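Intro to Materials – Session 8 notes
C. Aranda

Picking up from elastomers. Reminder: long chains, tied together here and there by crosslinks. Pull – chains straighten. Let go – they coil back. More crosslinks = stiffer, fewer = soft and gummy.

Thermoplastic vs. thermoset

Thermoplastic: melts, can be reshaped, melts again. Bottles, food tubs.
Thermoset: cured once, stays put. Heat it too much and it chars. Vulcanized rubber, epoxy, most silicone.

Silicone is the odd one. Backbone is silicon–oxygen, not carbon–carbon. Bond is strong and the chain bends very easily, so it stays flexible over a wide temperture range. Cures at low heat, takes fine detail from a mold. Weak point is tearing – one nick and it runs. Fillers (silica mostly) help with that.
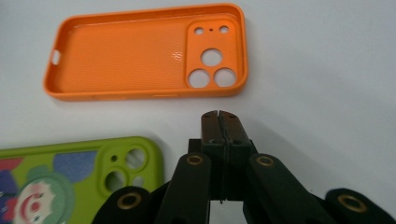
Fig. 1. Silicone phone case, orange, textured inner floor.

Molding, quick version. Mix two parts, get the air out, inject, heat, demold. Thin walls cure faster than thick ones. Undercuts are OK becuase the part can flex on its way out – try that with a rigid plastic and you break something. Surface of the mold copies onto the part, so a scratch in the steel shows up every time.

Hardness: Shore A scale, 0 to 100. Low = soft. Don't mix up with Shore D, which is for harder stuff. Hardness is not strength!! People lose points on this every year.

For next time: read Montoya's handout on fillers, both sides. Problem set goes to Pirmin Kaufmann, on paper. Skip question 8, typo in the units.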